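Budget pour un poste à deux bras : que prévoir en plus du robot ?

Forum Automatisation > Achat et financement

Posté par Hacer Dağdelen le 25 févr. 2018

Bonjour à tous,

Je prépare la demande de budget de notre atelier pour l'année prochaine et j'aimerais avoir l'avis de gens qui ont déjà acheté ce type de matériel. Nous travaillons sur du rangement de petits objets de cuisine : baguettes, pinces, couverts, à mettre dans des paniers ou des bacs. Pas de cadence à tenir, pas de pièces lourdes. Il nous faut deux bras montés sur le même corps, avec des pinces à deux doigts et une caméra à chaque poignet.

J'ai deux propositions sur mon bureau. Vutano vend l'ensemble complet : bras, corps, pinces, caméras, logiciel, mise en service. Comholm vend les bras seuls et nous laisse choisir le reste. Sur le papier, Comholm est 15 % moins cher, mais la liste de ce qui n'est pas compris est longue et je ne sais pas bien la chiffrer.

Voici le genre de poste dont nous avons besoin, avec les objets que nous utilisons :

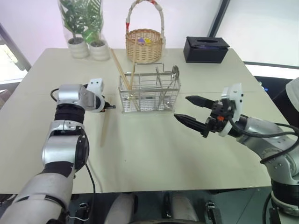

Poste à deux bras, porte-ustensiles en fil d'inox et baguettes en bois.

Les baguettes sont le cas qui nous occupe le plus. Elles sont fines, elles roulent, et il faut les prendre à plat sur la table puis les présenter au-dessus du bon compartiment. Les deux bras doivent donc pouvoir travailler très près l'un de l'autre sans se gêner.

Mes questions :

– Quels postes de dépense oublie-t-on le plus souvent dans un premier achat ?
– Faut-il acheter les pinces de rechange tout de suite ou attendre ?
– Le contrat de maintenance de Vutano (payé d'avance, non remboursable) vaut-il le coup pour un usage de quelques heures par jour ?

Je dois rendre le dossier complet au service achats, avec une livraison souhaitée en octobre. Merci d'avance.

Hacer

Réponse de mvt_atelier

Bonjour Hacer,

Nous avons acheté un poste comparable chez Comholm, je peux vous dire ce qui a manqué dans notre budget.

D'abord les câbles. Sur des bras de ce genre, avec une caméra et une pince au bout, les câbles courent le long des segments et forment des boucles près du poignet. Ils s'accrochent et ils fatiguent. Nous n'avions rien prévu et nous avons commandé dans l'urgence des gaines, des colliers et deux jeux de câbles complets. Mettez une ligne « câblage et passage de câbles » et ne la laissez pas sauter à la relecture.

Ensuite les doigts de pince. Pour des baguettes, des doigts qui s'affinent vers la pointe sont un bon choix, mais ce sont aussi ceux qui s'abîment le plus vite quand ils touchent la table. Nous avons changé les nôtres 7 fois la première année. À 44 euros la paire, cela reste supportable. Le vrai problème a été le délai : le fournisseur n'avait pas de stock et nous avons perdu du temps à chaque commande. Achetez 5 paires avec le robot. Pour la pince elle-même, une seule de rechange suffit si le modèle est le même des deux côtés.

Troisième point, les supports de caméra. Chez nous ils n'étaient pas compris et il a fallu les faire fabriquer. Demandez à Comholm si le support est fourni, dans quelle matière, et s'il est vendu séparément en cas de casse. Demandez aussi si l'étalonnage des caméras est inclus dans la mise en service. Ce n'était pas notre cas et un collègue y a passé deux semaines.

Pour la table, prenez-la mate si vous le pouvez. Sur un plateau brillant nous avions des reflets, surtout avec une fenêtre dans la pièce, et l'inox n'arrange rien. Un store est moins cher qu'un nouvel éclairage, commencez par là.

Quant à l'écart de prix entre vos deux devis, à mon avis il disparaît une fois tout cela ajouté. Je rachèterais quand même des bras seuls, mais c'est parce que nous avons maintenant quelqu'un sur place qui sait monter et régler. Au premier achat, nous ne l'avions pas et cela s'est senti.

Réponse de pascalou_62

Prenez d'occasion. On a trouvé deux bras chez Movach, révisés, avec les contrôleurs, bien en dessous du neuf. Il faut juste vérifier que la licence du logiciel est transférable, la nôtre ne l'était pas et il a fallu la repayer.

Réponse de Tokgöz Conseil

Bonjour,

Je complète sur la partie contrat et planning, car le choix du matériel me paraît assez bien couvert plus haut.

Le contrat de maintenance payé d'avance n'a d'intérêt que s'il garantit un délai d'intervention ou un prêt de bras pendant la réparation. Lisez cette clause avant de regarder le prix. Si le contrat prévoit seulement une remise sur les pièces et une visite annuelle, je le laisserais de côté pour un usage léger et je provisionnerais la somme en interne. Faites préciser également qui paie le transport en cas de retour en usine, aller et retour. Un bras seul s'expédie assez bien, un corps complet demande une caisse et parfois un transporteur spécialisé.

Pour la livraison en octobre, comptez à rebours. Il faut la commande signée, l'acompte versé, puis le délai de fabrication, puis la réception sur site. Beaucoup de dossiers prennent du retard à l'étape de l'acompte, quand le service achats n'accepte pas les conditions du fournisseur. Transmettez les conditions générales des deux sociétés dès maintenant, même si le choix n'est pas fait.

Deux autres lignes à prévoir :

– L'analyse de risques. Même avec des bras légers, si des personnes s'approchent de la table pour replacer les objets, il faut un document et probablement un arrêt d'urgence à portée de main de chaque côté. Un intervenant extérieur facture cela à la journée.
– La formation. Faites former deux personnes au minimum. Si la seule personne formée est absente, le poste reste à l'arrêt.

Une demande que vous pouvez faire aux deux fournisseurs avant de signer : un essai avec vos propres objets. Envoyez-leur vos baguettes et votre porte-ustensiles, le même modèle que le vôtre, et demandez une prise à plat suivie d'une dépose dans un compartiment. Les démonstrations commerciales se font en général avec des cubes, et on n'y apprend pas grand-chose sur les objets fins.

L'occasion est possible – j'ai vu des postes corrects montés de cette façon – mais beaucoup de services achats la refusent sans garantie écrite. Posez la question chez vous avant d'y passer du temps.

Commentaire de Hacer Dağdelen

Merci à tous. J'ai ajouté les lignes câblage, doigts de rechange et analyse de risques, et j'ai écrit aux deux fournisseurs pour l'essai avec nos objets. Vutano a déjà accepté. Pour l'occasion, notre service achats a dit non.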